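Folding cells, six months in

July 23, 2018

I get asked about the folding project often enough that I would like to have something to link to. I work in process engineering at Cloltetti. We take back used and returned clothing for retailers, inspect it, fold it, bag it and ship it out again. Jeans are the largest single category and the one I have spent most of this year on.

The manual line works like this. A garment comes down the chute, the operator checks zip, button, seams and pockets, finds the label, folds to the template, and puts the piece in the tray with the label facing up. The target for a trained operator is 36 pieces an hour with inspection. Charito Villanueva, who has been on the line longer than I have been with the company, runs at 41 and has done so for years.

The Suleo cell does not inspect. It folds and it trays. That split is the whole design, and it is also the source of most of the arguments. When Ajith Hegde wrote the first proposal he treated inspection and folding as two tasks that happened to share a table. On paper they separate cleanly. In practice an operator inspects while folding. The hand goes down the inseam to flatten it and feels the repair that the eye missed. Take the folding away and the inspection has to be taught again as a separate motion, with its own time allowance. We did not budget for that. Reject escapes went up in the first weeks and came down only after we put two deliberate hand passes into the work instruction.

Denim has been easier than knitwear for the gripper side. It holds a crease and does not cling to itself. The difficult points are local: thick seams at the pocket corners, belt loops, and anything sewn on that stands above the cloth. Contact in the wrong place drags the top layer and leaves the lower one where it was. Ravindran Gounder keeps the list of contact points by garment type and updates it when somebody shows him a case he does not have.

A good part of that list comes from handheld work. A person holds the same kind of two-finger tool, does the task at a normal pace, and the recording goes to the people who train the cell. Much of it is done in ordinary rooms on ordinary furniture, and I was against this at first. Our tables are gray, flat and evenly lit, and I saw no use in flowered bedding and window glare. Ravindran's answer was that a policy trained only on gray tables fails when the table is replaced. We replaced the tables in spring, so I withdrew the objection.
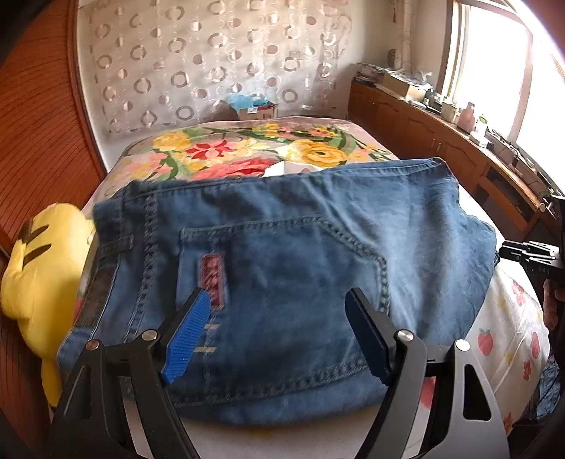
Blue pad on folded denim, just below the small woven label by the back pocket.

Back to the floor. The staffing question is the one people outside the company want answered, so I will give it as plainly as I can. Before the cells, folding and inspection were one job at one pay grade. There are now two jobs: inspector and cell attendant. Inspectors see more garments per shift and handle each one for less time. Attendants clear jams, load trays, replace finger pads and log faults. No one was let go when the cells came in. Two people left and were not replaced, and I am not going to present that as something else.

The attendant job is graded higher. Dagim Jemal moved into it early and is good at it. He can tell from the sound of the finger drive when a pad is about to slip. His complaint is that the fault log has eleven categories and the one he needs most often is "other." That is a fair complaint and it is on my list.

The inspectors have a different one. Folding was the part of the cycle where the eyes could rest. Without it the job is continuous looking, and by mid-shift people are tired in a way they were not before. We went to shorter rotations between inspection and tray loading. Elli Partanen, who handles shift planning, had to redo the schedule from scratch, and the new one is harder to cover when somebody is out sick. I think the rotation is still too long. She thinks it is as short as the headcount allows. Both can be true.

On throughput: one cell folds 900 pieces per shift on denim. The vendor's acceptance figure was 1000, measured with a single size and no mixed washes. We run mixed everything. I have stopped quoting the acceptance figure internally.

Open items, for those who follow such things. The label-up check is still manual. Pad wear is logged by shift and should be logged by cycle. Knitwear is parked until October, when the second cell at Smadi comes online and we can take one out of production long enough to test. Charito has asked to keep one manual station for odd sizes and heavy repairs, and that has been approved – she will be running it.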